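Zwischenbericht zum Teilvorhaben Kleinteileordnung, Standort Irkberg
Berichtszeitraum ab Juni, Stand: Dienstag, 11. Oktober 2022

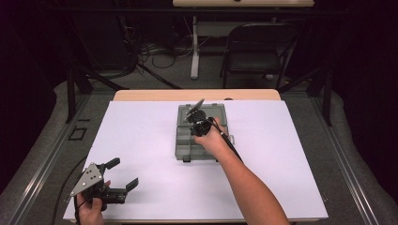 Gegenstand des Teilvorhabens ist die Vereinheitlichung der Behälter, in denen Kleinteile am Standort Irkberg gelagert und an die Arbeitsplätze ausgegeben werden. Die Bestandsaufnahme im Lager Nollent ergab 273 Artikelpositionen unterhalb der Größe, für die Regalkästen vorgesehen sind. Für diese Positionen kommen Sortierkästen mit fester Rasterteilung zum Einsatz. Der Kasten auf der weißen Arbeitsplatte besteht aus grau-transluzentem Kunststoff und ist innen in ein Raster kleiner Fächer unterteilt; seitlich steht eine kleine Verschlusslasche vor. Das transluzente Material wurde opaken Ausführungen vorgezogen, damit der Füllstand ohne Öffnen beurteilt werden kann. Die weiße Auflage deckt den größten Teil des hellen Holztisches ab und dient als Ablagefläche beim Umsortieren. Dunkle Kleinteile heben sich darauf deutlich besser ab als auf Holz.

1. Stand der Arbeiten

Arbeitspaket 1 (Bestandsaufnahme und Klassifizierung) ist abgeschlossen. Die Artikelliste liegt in der mit Catell abgestimmten Struktur vor. Doppelt geführte Bezeichnungen wurden bereinigt, abgekündigte Positionen gesperrt und aus der Umlagerung herausgenommen.

Arbeitspaket 2 (Beschaffung und Erstbefüllung) ist überwiegend abgeschlossen. Von 30 bei Gruber bestellten Sortierkästen sind 21 befüllt, beschriftet und in das Lager eingebucht. Bei 2 Kästen schloss der Deckel nicht bündig. Sie wurden beim Lieferanten reklamiert, Ersatz ist zugesagt, ein Liefertermin steht aus. Die übrigen Kästen sind geliefert und geprüft, jedoch noch nicht belegt.

Arbeitspaket 3 (Entnahme und Rückführung an den Arbeitsplätzen) wurde begonnen. Ein Entwurf der Arbeitsanweisung liegt vor. Er regelt die Zuordnung der Fächer, die Kennzeichnung am Deckel und die Behandlung von Restmengen. Kästen sind vor jeder Umlagerung zu schließen und an der Lasche zu verriegeln. Restmengen ohne eindeutige Zuordnung gehen in den Klärungskasten und werden nicht in freie Fächer einsortiert.

2. Abweichungen vom Plan

Die Fachbeschriftung auf Papieretiketten hat sich nicht bewährt. Die Etiketten lösten sich an den Fachstegen und gelangten in die Nachbarfächer. Die Kennzeichnung erfolgt nun über einen Belegungsplan im Deckel, dessen Raster der Fachteilung entspricht. Bereits befüllte Kästen werden bei der nächsten Inventur umgestellt. Der Mehraufwand ist durch die Position Verbrauchsmaterial gedeckt, eine Umwidmung von Mitteln wird nicht beantragt.

Offen ist weiterhin die Lagerung sehr leichter Teile wie Federscheiben und Isolierplättchen. Beim Kippen eines Kastens können sie über die Fachstege wandern, sofern der Deckel nicht dicht aufliegt. Geprüft werden eine dünne Schaumstoffeinlage im Deckel und alternativ Einzelbeutel je Fach. Die Einlage ist billiger, schränkt jedoch die Sicht von oben ein.

3. Mittelverwendung

Die Ausgaben für Behälter und Arbeitsplatzauflagen liegen im bewilligten Rahmen. Die Rechnung des Lieferanten Gruber ist bis auf den Anteil der reklamierten Kästen beglichen. Personalmittel wurden planmäßig abgerufen.

4. Nächste Schritte

Befüllung der verbleibenden Kästen nach Freigabe des Belegungsplans
Austausch der reklamierten Kästen
Entscheidung über die Deckeleinlage
Freigabe der Arbeitsanweisung durch die Standortleitung Irkberg
Abgleich der Lagerbuchungen mit der Artikelliste

Der Belegungsplan und die bereinigte Artikelliste sind als Anlagen 1 und 2 beigefügt.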